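Budgeting the gripper cell, part two

28 June 2019

Marion Semple asked for the equipment list by the end of the month, so most of this week went into a spreadsheet and very little into robots. I'm posting the reasoning because I had to reconstruct it from emails last time.

The line at Kneath handles boxed goods in 6 carton sizes. The request is for one arm, one gripper and whatever fixturing the bench needs. Two vendors quoted. Plotard sells the arm and gripper as a single package and won't split it. Villell will sell the gripper alone, with the adapter plate priced as a separate line. On paper Villell is cheaper. Once the plate, the spare fingers and the longer cable are added, most of the difference is gone.

Spare fingers deserve their own line. I left them out in January and had to go back for a second approval, which took longer than the delivery did. The new sheet has 2 full sets, plus one set of blanks so we can cut our own profile if the stock shape turns out too wide for the gap between cartons.

Oratile Naidoo pushed for doing the reach and clearance checks in simulation before anything is ordered, and I agree with her. The Golero license comes to 270 a month and we need it only until the purchase is signed off. It goes under planning, not equipment, otherwise it gets depreciated along with the arm and the numbers stop making sense.

So far the checks cover approach angles beside a carton, finger clearance at the side face, and whether the wrist can get low enough without touching the bench. The last one decides the pedestal height, and the pedestal has the longest lead time of anything on the list. Widad Saab is collecting the floor measurements. Until I have those, the pedestal stays in the sheet as a range.

Still open:

Cable routing. Overhead costs more and keeps the floor clear.
Guarding. Villell assumes we supply our own. Plotard includes it, but sized for a larger cell.
Training. Juwita Tjoa wants two people trained, and the quotes cover one.
Line 101 of the sheet, "misc. hardware". It has grown every time I've opened the file and needs to be broken out before Marion sees it.

I'll rerun the side approach with the narrower finger profile next — if it clears, the blanks come off the list and the total drops a little.

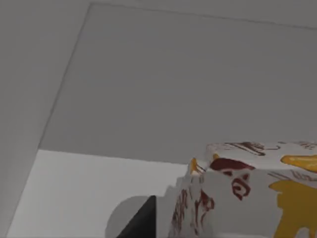 The other change I'm considering is moving the gripper order ahead of the arm. Rhodri Rosser has bench space to test the fingers by hand, and finding a bad fit there would cost us one set of blanks. I've asked both vendors whether they'll ship in that order and will update the sheet when they answer.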